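**FOR IMMEDIATE RELEASE**
February 27, 2026

# Pritgate Opens a Free Clothes Sorting and Folding Room

*Monthly sessions help households clear out, mend and pass on what they no longer wear*

PRITGATE – Surura, the neighborhood clothing reuse project, is opening its sorting and folding room to everyone in Pritgate starting next month. People can bring in the bag that has been sitting at the bottom of the closet, spread it out on a proper table, and get friendly help deciding what to keep, what to mend and what to hand on.

The sessions are free and run for 2 hours. Each has room for 19 people, and children are welcome with an adult. No sewing skills are needed and no one has to give anything away. Plenty of visitors at the trial sessions in November went home with everything they came with, neatly folded and a good deal easier to put back in the drawer.

"I love the moment when somebody pulls a shirt from the bottom of the bag and says, 'Oh, I thought I'd lost this!'" said Róisín Conneely, who leads the project. "We all own more clothes than we can see. Put them on a table, fold them so the edges show, and you find out what you have. It's a cheerful way to spend a morning, and the room gets pretty loud."

The trial ran with almost 400 items of clothing passing across the tables. Dark everyday basics made up the biggest share by far – T-shirts, leggings, school sweaters – and those are the pieces Surura is most often asked for by families. Staff have set up a separate shelf for them, sorted by size, so that they can go straight back out the door to people who need them.

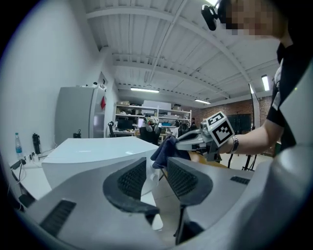
*A crumpled navy-blue cloth is held up near a large white box, with a desk along the wall.*

Every session follows the same loose plan. Visitors empty their bags and make a first pass quickly, without trying anything on. Anything with a hole, a missing button or a stuck zipper goes to the mending end of the room. The rest is shaken out, smoothed and folded. There is a short demonstration of the upright fold, which lets shirts stand in a drawer like files, and a second one on fitted sheets, which was the most requested topic in November and drew applause.

Surura has put real thought into how the pieces travel after that. Clothes in good shape are boxed by size and season and offered through the project's own rail, where people can pick up to five items per visit. Worn cotton is cut into cleaning cloths. Single socks have their own basket, and pairs do turn up!

The boxes and shelving were supplied by Skov, a local storage maker, which also gave $2,000 toward lighting and a second folding table. Narnonel, the repair shop two doors down, will send a mender to each session to handle zippers and hems that can be fixed on the spot. Bigger jobs can be left with a name tag and picked up at the next session.

"People worry that their stuff isn't nice enough to bring," Conneely said. "Please bring it. The faded towels and the stretched-out sweatshirts are useful to us too. We would just ask that everything has been washed, and that you check the pockets first. We have a jar of bus tickets and hair ties that we're hoping to return to their owners."

**What to bring**

- Up to two bags of clean, dry clothing or household linens
- Spare buttons or matching thread, if you have them
- An empty bag for the things you are keeping
- A drink in a bottle with a lid

**What to leave at home**

- Pillows, comforters and mattress pads
- Shoes, except children's shoes in wearable condition
- Anything with paint, oil or mold on it

Places are booked by name at the Surura front desk or by phone during opening hours. Walk-ins are welcome if there is space. The room is on the ground floor with step-free access, and chairs are available at every table for anyone who prefers to fold sitting down.

Groups such as schools, sports clubs and apartment buildings can ask for a session of their own. Surura would especially like to hear from teams with a pile of outgrown uniforms.

**About Surura**

Surura is a clothing reuse project based in Pritgate. It collects, sorts, mends and shares clothes and household linens, and teaches simple skills for looking after them.

**Press contact**
Róisín Conneely, Surura, Pritgate
Interviews and visits to the sorting room can be arranged on request.

###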